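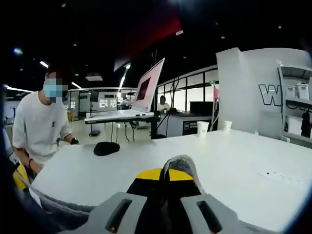 Fig. 4. At the white table.

Section 4: Setting up Lollow for a group trip

Last updated: May
Reading time: 7 minutes

Lollow is the trip planner most people end up with when more than three friends try to travel together. It keeps the bookings, the bus times and the shared money in one place. It will also, according to its own welcome screen, "take the stress out of travel." I have used it on four long trips and I would put it lower than that. It stops some arguments about money and starts a few about notifications.

This section assumes you have the app installed and an account made (Section 2) and that one person has agreed to be the organizer. If two people have agreed to be the organizer, sort that out first. The app lets you have co-organizers, and each one can move the dates without the other being asked.

4.1 Create the trip

1. Open Lollow and tap New Trip. Skip the screen offering a template. The templates are built from other people's trips, and the one I tried put a six-hour bus ride and a walking tour on the same afternoon.

2. Type a name for the trip. Keep it short. Long names get chopped in the shared calendar and you will be looking at "South America with the wh" for five weeks.

3. Enter the start and end dates. Use the dates you leave home and get home, including overnight flights. If you enter arrival dates, the first night's bed lands outside the trip and won't show up in the costs.

4. Pick a home currency. Lollow supports 109 of them. It converts everything you enter into this one, using a rate it fetches once a day.

Caution: You can't change the home currency after the first expense goes in. The menu item is still there and it still opens, but Save does nothing and you get no message.

5. Turn off Smart Suggestions. This is under Trip Settings, then Extras, then a second Extras. Leave it on if you like being told about zip lines.

4.2 Invite the others

6. Tap People, then Invite. You'll get a link and a code. Send the link.

7. Wait for everyone to join before you add any bookings. The manual that comes with the app says the order makes no difference. In my trips it did: people who joined late were left out of the split on anything already entered, and had to be added to each expense by hand.

8. Check each person's name as it appears on their passport. Lollow fills in names from the phone account, so you can get nicknames. That's harmless for splitting a taxi and a real problem if you book a bus through the Tudow connection, because the ticket prints with whatever is there.

Note: Anyone with the link can join until you close it. Go to People and switch Open Link off once the group is complete. Kirsty Quinlan ran a trip last year with a stranger in it for nine days. He had voted on two restaurants.

4.3 Connect your bookings

Lollow can read confirmation emails and fill in your itinerary by itself. It says so on the box, if an app has a box. My experience is that it gets flights right, hostels mostly right and buses badly wrong.

9. Go to Bookings, then Connect Mail. You will be asked for permission to read your whole inbox. There's no option for one folder only.

10. If you would prefer to keep your inbox to yourself, skip step 9 and forward each confirmation to the trip's own address instead. You'll find it under Trip Settings. I do it this way and it takes a few minutes per trip.

11. Open every imported booking and check four things: the date, the time zone, the number of beds and the address. Hostels with more than one branch in a city are a common mistake. The app picks the first branch it finds.

12. For buses, type them in. Choose Add Manually, then Ground, and enter the departure terminal as well as the city. Plenty of cities have two or three terminals and the night buses don't always leave from the one near the center.

Caution: Bookings made through Tudow show a green check mark as soon as you pay. The check mark means Tudow has your money. It does not mean the bus company has your seat. Wait for the seat number, and if none has come by the evening before, call or go to the counter. 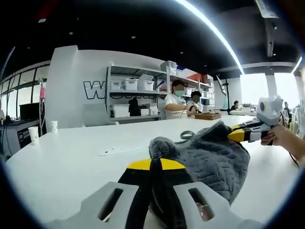

4.4 Set up the shared pot

The shared pot is the reason to use Lollow at all, in my view, and it's also where most of the bad reviews come from. Read this part twice if you're the organizer.

13. Tap Money, then Start a Pot. Choose Tracked or Funded.

Tracked means no money moves. People pay for things as they go, enter them, and the app works out who owes whom. Funded means everyone pays in up front and the pot gets a card you can spend from.

14. Choose Tracked unless you have a strong reason not to. The Funded card sounds handy and the fees are small at first glance. Then there's a fee for loading it, one for foreign purchases and another for taking out what is left. I added them up after one trip and went back to cash in an envelope.

15. If you do choose Funded, note the limit. The pot holds 2000 in your home currency and no more. Payments over that are refused, and the refusal goes only to the person paying in, so the organizer may never hear of it.

16. Set the split. Equal is the default. By Nights is better when people come and go, because it charges each person only for the nights they're on the trip. By Shares is for couples and for groups where somebody insists on the private room.

17. Set a Query Limit. Any expense over this amount has to be approved by a second person before it counts. I set it at 200. Lower than that and you will be approving groceries all day. Higher, and a round of drinks bought in high spirits at 1 a.m. goes straight through.

Note: Expenses can be edited by the person who entered them at any time, even after approval. The edit shows up in the log but no alert goes out. Look at the log once a week. You are unlikely to find a crook. You will find typing mistakes, usually an extra zero in a currency that already has too many.

4.5 Save everything for offline use

18. Do this on hostel or home Wi-Fi, well before you leave. Go to Trip Settings, then Offline, then Save All. The app shows a bar that fills up and then says Done.

19. Don't take Done at its word. Switch the phone to airplane mode, close the app completely, open it again, and tap on three bookings. If the details appear, they saved. If you get a gray page with a spinning circle, they didn't, and you should run Save All again with the screen kept on.

20. Repeat on every phone in the group. Saving on the organizer's phone does nothing for the others, whatever the help page implies with its drawing of little phones holding hands.

21. Take screenshots of the first night's address and the first bus ticket anyway. I have also been known to write them on paper.

Caution: Lollow's offline maps are separate from its offline bookings and have to be saved city by city. The Lenz map pack covers more ground and works without an account, though its hostel listings are old. Of the places it showed me in one neighborhood, one was a dentist.

4.6 First-day check

Before anyone leaves for the airport, have one person who is not the organizer go through this list on their own phone.

22. Can they see tonight's bed, with an address?
23. Can they see the next bus or flight, in local time?
24. Can they add a small test expense, and does it split among the right people?
25. Can they delete it again?

If step 25 fails, they joined as a Viewer. Go to People, tap the name and change it to Traveler.

4.7 If things go wrong

The trip has vanished from one phone: sign out and back in. If that fails, resend the link. Their expenses should come back with them. On one occasion mine came back twice, so check the total.

The totals don't match between phones: one of the phones hasn't synced. Pull down on the Money screen and hold it for a few seconds. A quick pull only refreshes the picture at the top.

Support: there's a chat button, staffed according to the app at all hours. I wrote on a Tuesday morning with a simple question about the exchange rate and was sent a link to the page I had been reading. Parisa Heydari, who checked this section for me, got a useful answer by replying to a receipt email, so try that first.

Settling up at the end of the trip is covered in Section 5. Leave the pot open until the last card payments clear, which for some bus companies takes a couple of weeks.

Related sections

Section 2: Making an account without handing over your contacts
Section 5: Settling up and closing the pot
Section 6: Using Tudow for night buses
Comparing the Lenz and Mikwood map packs
Locks, lockers and what hostels mean by "secure"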